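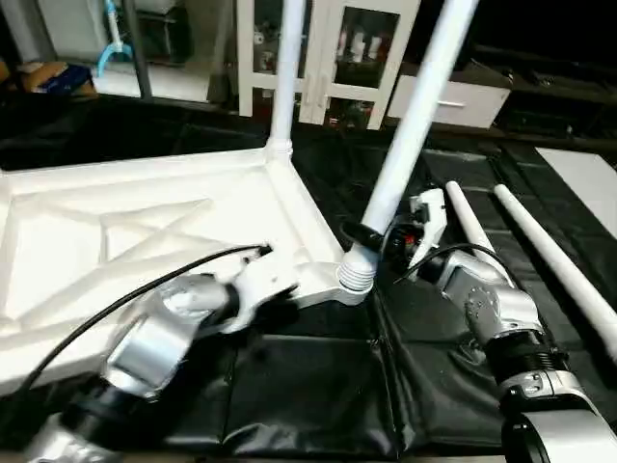
Right arm on the second leg, left gripper against the near edge of the table frame.

Teaching the Fourth Leg

Screwing a leg into a small table takes a person a few seconds. At the Clurka lab in Fadau, Soledad Gallagher has been recording the same job through two remotely operated arms since September. Her set of demonstrations stands at 793 episodes.

Gallagher runs data collection for the lab. An operator sits at a pair of leader arms, moves them by hand, and the working arms copy the joint angles. The link between the two is a software package the lab calls Vundoline.

"The copy is direct," Gallagher says. "There is no planner in the loop. If the operator hesitates, the hesitation is in the data, and the policy will learn it."

The table is worked upside down on a black padded mat. One arm steadies the frame while the other handles the leg. Gallagher says the division matters most at thread start, when the leg has to be close to square with the socket and the frame must stay put.

"Operators want to use both grippers on the leg. We train them out of it in the first session. The frame slides on the mat the moment you push, and then you have a moving socket."

She rejects episodes for cross-threading, for dropped legs and for any stretch in which the operator stops to think for longer than 3 seconds. Of the total, 141 have been set aside. They are kept on disk under a separate tag, and she expects to use part of them later as recovery examples -- the portion where the operator backs the leg out and starts over.

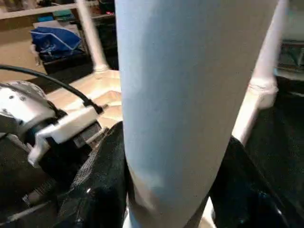
Wrist camera view: a pale blue cylindrical surface at close range, white poles behind it.

Each recording combines joint positions, gripper width and the camera streams. The wrist views are the ones that new operators complain about. A large object near the gripper can take up most of the image, leaving a narrow margin of background on either side.

"You would throw that picture away if you took it with a phone," Gallagher says. "For the policy it is useful. Small motions of the wrist produce large changes in the image, and the edge of a cylinder is a good line to track."

Color is harder to rely on. The same white part can read blue or gray depending on which way the wrist is turned, and she has stopped correcting white balance after recording. Exposure is fixed at the start of each day. She would like it fixed for the whole project, but the room has a window. 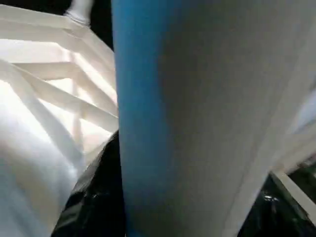
Rotation and regrasp

The wrist joint cannot turn forever. A leg needs several full turns to seat, so the operator turns, opens the gripper, rotates back and grips again. Gallagher considers this the most difficult part of the job to demonstrate consistently.

"Two good operators will regrasp at different angles, and each one is fine alone. Mix them and the policy averages. It lets go at a point neither of them would have chosen."

The written procedure now gives a regrasp angle. Operators may depart from it by up to 100 encoder counts before the software flags the episode. She describes the limit as a guess that has held up so far.

The policy trained on the set is called Nyanda. Gallagher would not give a success rate. It places the first leg more reliably than the last, she says, and she attributes part of the gap to the legs already standing, which limit where the forearm can go.
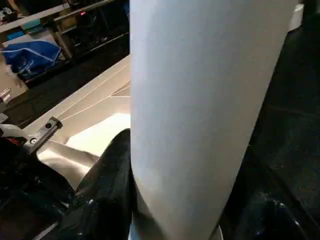 Araceli Zamudio
Technical Editor
Tuesday, October 28, 2025

Asked whether hand guiding, with the operator holding the working arm itself, would give cleaner data, Gallagher says the lab tried it on single-arm tasks. The forces felt right to the operator. The operator's hands and sleeves were also in every camera view.

"We would have been training on images the robot never gets when it runs by itself," she says. "With remote control you lose the feel of the thread. You keep the pictures honest."

The next round will use leader arms with force feedback in the wrist joint only. Recording is to continue with the same table and the same mat.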